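Home & Storage > Small Organizing > Are woven baskets a waste of shelf space?

drybin_dora
Posted Saturday, 9:14 am

I keep seeing people swear by woven baskets for small stuff, and I don't buy it. They snag, they hold dust, and the sides eat up room you could be using. I've been a clear plastic bin person for years. My sister-in-law is redoing her craft room and wants the whole wall done in baskets, and I'm trying to talk her out of it before she orders a dozen from Stivard. Somebody tell me what I'm missing.

mopandglory
Posted Saturday, 9:40 am

You're missing that they look nice. Some of us have to look at our shelves. I'd take one of these on a plain white table over a stack of cloudy bins any day. 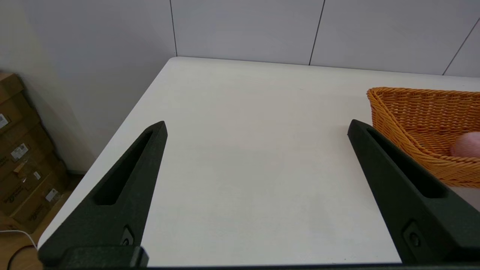 Orange-brown weave, white table. Rounded corners on both.

drybin_dora
Posted Saturday, 9:52 am

Pretty, sure. Rounded corners are my exact complaint. Square boxes of thread don't go into rounded corners. You lose a strip on every side, and then the walls lean and you lose more at the bottom.

Hjaltested_H
Posted Saturday, 10:20 am

How much do you lose, though? I measured mine, a Flonis, and the floor is 2 inches narrower than the rim. For craft stuff I can live with that. Where I agree with Dora is the price. Seventy-two dollars for a set of four is silly money for something the cat will chew.

Hafþór

tinlid
Posted Saturday, 10:31 am

72 for four?? I paid less than that for the shelf.

mopandglory
Posted Saturday, 10:48 am

Nobody has to buy the Flonis ones. Thrift stores are full of baskets. Check the floor before you check anything else. A tight wall doesn't mean a tight floor, and the floor is where pins and beads get out.
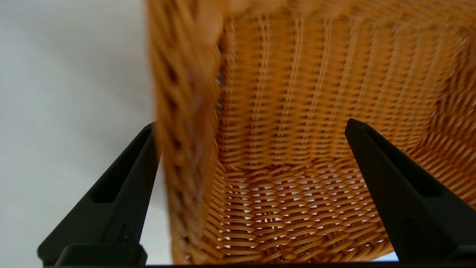
Can you keep beads or pins in a basket with an open weave on the bottom?
Put them in a jar or a zip pouch first, or lay a piece of felt over the floor of the basket.

tinlid
Posted Saturday, 11:05 am

So the answer is to buy a container for your container. Got it.

drybin_dora
Posted Saturday, 11:11 am

Thank you, tinlid. This is what I've been saying to her all week. By the time you've cut felt for every basket and bought pouches, you own plastic anyway, it's just hiding.

mopandglory
Posted Saturday, 11:30 am

Or you use baskets for things bigger than a bead? Yarn. Toys. Scarves. I don't know why we're judging them on pins. One round pink thing sitting in the bottom of a basket is easy to see and easy to grab, and it's not going anywhere. 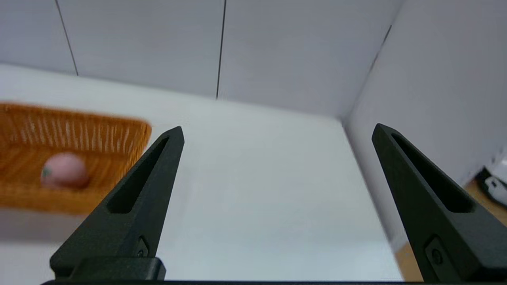 Small Organizing board, hosted by the Tidy Shelf Club

Hjaltested_H
Posted Saturday, 12:02 pm

Toys I'll give you. We had a Yoshida basket by the couch for the kids and it took a beating for years. The rim started to come apart before the sides did. If you're buying used, run a thumb all the way along the top and squeeze as you go. If it clicks or shifts, put it back.

tinlid
Posted Saturday, 12:15 pm

Doesn't all of it click? My mom's creaked if you looked at it.

Hjaltested_H
Posted Saturday, 12:19 pm

Creaking is fine. I mean one strand moving by itself under your thumb.

drybin_dora
Posted Saturday, 12:44 pm

OK, but nobody has touched the dust question. I had one in the bathroom and I gave up on it. A cloth catches on everything, and a vacuum brush only gets the top layer. Bins go in the sink and you're done in a minute.

mopandglory
Posted Saturday, 1:10 pm

Paintbrush. A cheap dry one, stiff bristles. Take the basket outside, flip it over, brush with the weave and then across. I do mine every July and it takes almost no time. I would never put one in a bathroom, so I can't help you there.

tinlid
Posted Saturday, 1:26 pm

What about the no-handles thing? Mine is a Zaltia, long and low, and every time I pull it off the shelf by one end the other end dips and I'm chasing socks. I don't trust a basket I can't grab in the middle.

mopandglory
Posted Saturday, 1:50 pm

Two hands, one on each short end. If you only have one hand free, don't fill it past halfway. A thick rolled rim helps a lot because there's something to hold on to.
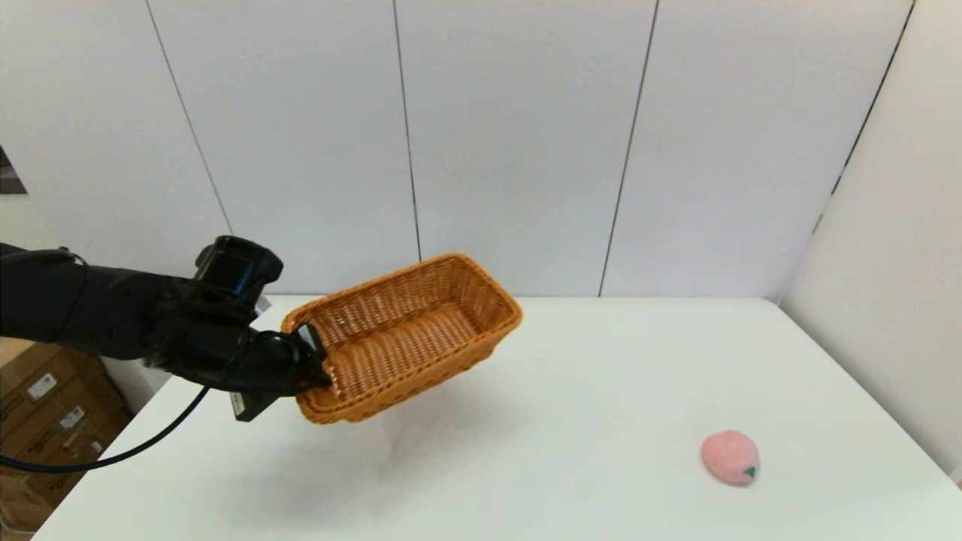 Held by one short end, over the table. Rolled rim all the way around the top.

tinlid
Posted Saturday, 1:58 pm

And tilted, I notice. I rest my case.

mopandglory
Posted Saturday, 2:03 pm

Your case was socks.

drybin_dora
Posted Saturday, 2:37 pm

I showed her this thread. She has read all of it and is now ordering two instead of twelve, for yarn only, and the thread and buttons are going in bins. I still think she'll hate dusting them. She wants to know if the Stivard ones have a tight floor or the gappy kind, so if anyone owns one, flip it over and tell me.

Hjaltested_H
Posted Saturday, 3:15 pm

My neighbor has a Stivard. I'll ask when she's home tonight.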